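# Four months of teaching Parneck to find a sleeve

Dec 19, 2021

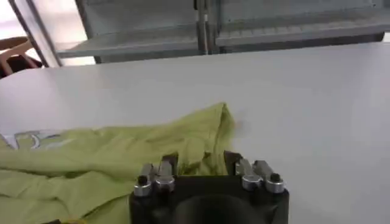 *5 min read*

I've been promising a gallery post since August and it has ended up as a gallery of one, with a lot of captions. Sorry! I went through my folder looking for the good stuff and most of what I have is plots, terminal output and screenshots of me arguing with a config file. So you get the lime-green cloth from the wrist camera, and then a pile of notes on the software behind that view, grouped more or less the way the code is.

Parneck is the folding stack. It's the software only: perception, a grasp picker, a small planner and the thing that plays back what the planner decided. It started as a branch of Jornby (our old bin-picking code) and by now it shares maybe three files with it, one of which is the logger.

## Seeing the cloth

Color segmentation first, and yes, I know. Everybody told me to train something fancy right away. But a bright lime cloth on a plain white table is about as friendly as it gets, and a hue threshold had me up and running in an afternoon. I kept it in as a sanity check, and when the learned mask and the dumb mask disagree by a lot, the run pauses and yells at me.

The learned mask was trained on 2,884 wrist-camera frames. I labeled the first 600 by hand (my wrist still remembers) and after that I was mostly fixing the model's guesses, which goes so much faster that I wish I'd started doing it at 200.

Creases are where it gets interesting. Those deeper yellow-green shadows in the folds used to get punched out of the mask as holes, so the grasp picker thought the shirt had been attacked by moths. Fix: much heavier brightness augmentation, plus a hole-filling step that I'm a bit embarrassed by but will defend to anyone.

Printed graphics are the other headache. A pale white and grey print against a white table looks like table, at least if you're a small network with a narrow view of the world. I now run a second pass that asks whether a pale patch is mostly surrounded by cloth, and if it is, it counts as cloth. Prints that run right up to a hem still fool it.

## Picking a spot

Ridges! I love ridges. The raised peak toward the upper right of the cloth is just the sort of thing the picker goes looking for, a bit of fabric standing up off the table with some shadow next to it. The score is height times sharpness, minus a penalty for being too near the middle of the mask. That last part came from a long week of watching it choose the dead center of every shirt, over and over.

Each candidate also gets a finger-clearance check. We project the fingers into the wrist view and see what they'd overlap before anything closes. The old version of this treated the gripper as a box. The new one has the real outline of each finger, and the number of rejected picks that were perfectly good dropped right away.

## Ignoring yourself

Self-masking deserves its own section because it ate my whole August. With the camera at the wrist, the gripper takes up a big chunk of the bottom of every image, dark body, shiny silver fittings and all. Those bright highlights on the fittings move with the lighting, and my early depth estimates went completely bananas near them. Little towers of nonsense points, right where I wanted to grab.

So there's a static mask for the body and a moving one for the fingers, driven by the joint readings. Plustetti generates both from the CAD files. (Plustetti is our tooling repo. It was supposed to be a temporary name.) If you change a fingertip and forget to rerun it, you'll get ghost fabric, and you will spend a day blaming the camera. I've done this twice.

Shelving, chairs and daylight get handled by something much simpler: anything past the far edge of the table is thrown out. The edge is a nice long straight line, so I fit it once per session and clip everything beyond it. I had a clever plan for background subtraction and I'm so glad I never built it.

## Planning the move

Atallah is the planner, and it's the piece I'm proudest of, even though it does less than people assume. It doesn't model the cloth as cloth. It keeps a rough outline, a list of likely corners and a handful of moves it knows how to do (lift, drag, lay down, let go and look again). After every move it throws the outline away and starts fresh from a new image.

Looking again turned out to be the big one. My first version planned five moves ahead and was wrong by the second. One move, then look, then one move is slower on paper and gets to a flat shirt a lot sooner.

Replanning takes 164 milliseconds on the little desktop under my bench, most of it spent on the clearance check. I'd like to get that down but I've stopped being obsessed with it.

## Replays and tests

Every run gets recorded, and the test suite plays 1,096 of those recordings back through perception and the picker whenever I touch either one. It doesn't tell me if a grasp would have worked. It does tell me if a change moved the chosen point by more than a finger width, and then I go look at the image and decide who's right, me or the diff.

Dark folds are my current favorite failures in there. Where a fold goes really dark, the finger mask likes to grow a little and swallow it, so the picker thinks the cloth ends sooner than it does. There's an open ticket and two half-finished branches. One of them uses the finger edges, which come out a lighter grey than the plates, to find where metal stops and shadow starts. It passes on most of the replays and I'm going to keep poking at it over the break.

The config from this setup is in the Parneck repo under `wrist_cam/table_white`, and the mask generator is in Plustetti under `selfmask`. If you try it with a different gripper, regenerate the masks first!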